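Workshop notebook, prop and wardrobe table
26 November 2019

Second stumble-through of the new piece last night, working title still Dristik, and the author still won't say whether that's the brother's name or the town's. I have started labeling things D and hoping.

Running time 2 hours including the interval, which is an improvement, mostly because the lamp cue in act one didn't happen and everyone played straight through it in the gloom. Director liked it. So the gloom is now a choice and I have to take four cues out of the book.

Notes from the table:

Letter in scene three is too thin. Under the side light you can read the back of it from the third row, and what the third row reads is a grocery receipt. Make a new one on heavier stock, tea-stain it, bake it low. Last time I baked paper I went off to fix a hinge, so set the timer.

Teapot handle glued again. If she slams it again I'm giving her the enamel one and she can explain the period to the critics.

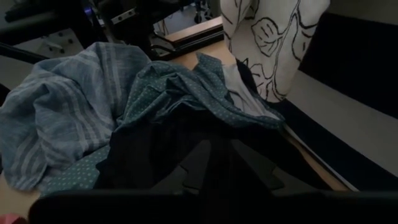 The quick change between five and six is the real problem. She has the length of his phone call to get out of the mourning dress and into traveling clothes, and he has taken to rushing the phone call. Asked him to put the pauses back. He said the pauses felt false. I said so would a woman boarding a train in half a dress. Anyway: hooks come off the back, snaps and a strip of hook-and-loop go on, and the collar gets stitched to the blouse so it's one thing to find in the dark. Dresser on the stage left side, shoes already unlaced. Try it ten times before we say it can't be done.

Set. The flats from the Lyimo show are the right height and the wrong everything else. Three coats on the big one and you can still make out a palm tree if you know where it was. Designer suggested a fourth coat. I suggested a bookcase. Bookcase wins, pending finding one that doesn't weigh what the last one did.

Door still sticks on the upstage side. It stuck for the exit in scene two, so he went out through the window, and got a laugh, and is now asking if he can keep it. No. The next scene has people discussing how he slammed the door.

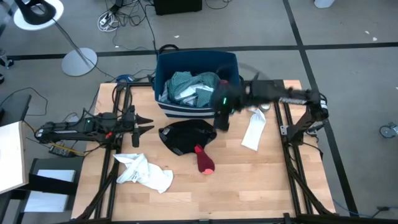

Sound: the train is too modern. It sounds like an airport shuttle. Went through the old reels and the only steam engine we own has a man coughing at the end of it. The cough may be usable if we bury it under the porter. Otherwise record a kettle and slow it down, which is how we did the sea for Avach and got a nice mention for it in the local paper.

Spending so far is 2495 against what we were given, and most of that is lumber. The quote from Wavia for renting the dimmer rack came in at 1136 and I'd like us to stop pretending the old rack is fine. It hums in B flat. The cellist has begun tuning to it.

To do before the next run: letter, snaps, plane the door, bookcase, ask again about the knife (rubber one wobbles, retractable one doesn't retract, both bad). 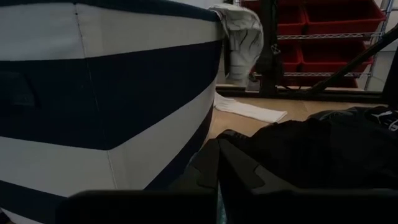 Does the interval stay after scene four now that the lamp cue is gone?
It stays where it is, since the bookcase has to come on during it and there's no other gap long enough to get it through the dock door.

House lights go out on the second bell, by the way, and not when the bar feels ready.

Filed under: Backstage, Shop Notes, Works in Progress
Shared 2 times | 3 comments

Comments

The kettle trick works better if you take the lid off and mic it from underneath the table. Ours ended up more like a ship but the audience was very forgiving.

Keep the window exit!! Rewrite the next scene. Authors love that.

We had a humming rack for nearly six seasons. You miss it when it goes. Snaps on the mourning dress, yes, but use the big ones, the little ones pop when she breathes in for the speech.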